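Three-sided worktable

From the Omerport Workshop Encyclopedia, the furniture pages

A three-sided worktable (also called a walled bench, or a stall table if you learned the trade in Custstead) is a flat table with upright panels on the left, the back and the right, and nothing across the front. The panels are normally held by posts at the two back corners. I've used one kind or another for 16 years and I still get oddly cheerful when I see a good one, so forgive me if this entry runs warmer than the one on sawhorses!

Names

I write "walled bench" in my own notes, but the editors here like "three-sided worktable," so that's the heading. A "carrel" is something else. That's a study desk, usually with a shelf, and it has its own page. People also mix these up with spray booths, which need a fan and a filter and a lot more patience.

Construction

The top is the easy part. Most are rectangles, wider than they are deep, and white or light gray is the usual choice since small parts show up so well on it. I had a dark green one once and spent half my life hunting for black screws.

The frame is where opinions start. Wood posts are cheap and take a screw anywhere, but mine twisted after a damp September and the back panel never sat right again. Aluminum posts cost more and stay straight. Slotted aluminum is even nicer, because you can slide a bracket up or down instead of drilling a new hole (I have drilled so many new holes). Olatunji, the Omerport shop that built benches to order, used thin corner posts and ran a matching rail down along the side of the top, and plenty of home builders around here copied that. 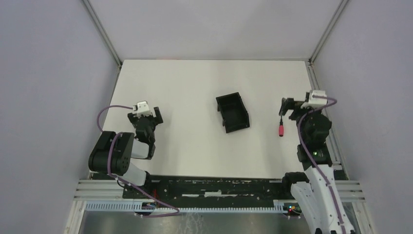 Panels can be pretty much any flat sheet. Matte is better than glossy, take it from someone who put up shiny ones and had the ceiling light glaring back at her all winter. Pale gray is my favorite: it brightens up a corner without shouting at you. Leave a small gap at the bottom of the back panel if you want to sweep crumbs and clippings out that way, or close it up tight if you work with beads.

Use

You'll find these tables in repair shops, school craft rooms, mail rooms and plenty of garages. The walls stop things from rolling off, they block drafts, and they give your eyes a plain background to rest on. The catch is reach. If the sides are tall you can only come at the work from the front, and two people sharing one will bump elbows. I like walls no higher than my shoulder when I'm seated, though the old Vikach pattern goes well above that and has its fans.

Care

Wipe the top with a damp cloth and mild soap. Check the corner bolts once in a while, especially after a move. Scuffs on a pale panel usually come off with a melamine sponge, but go easy, it dulls the finish.

See also: Carrel; Corner post; Pegboard; Sawhorse

Last revised March 26, 2007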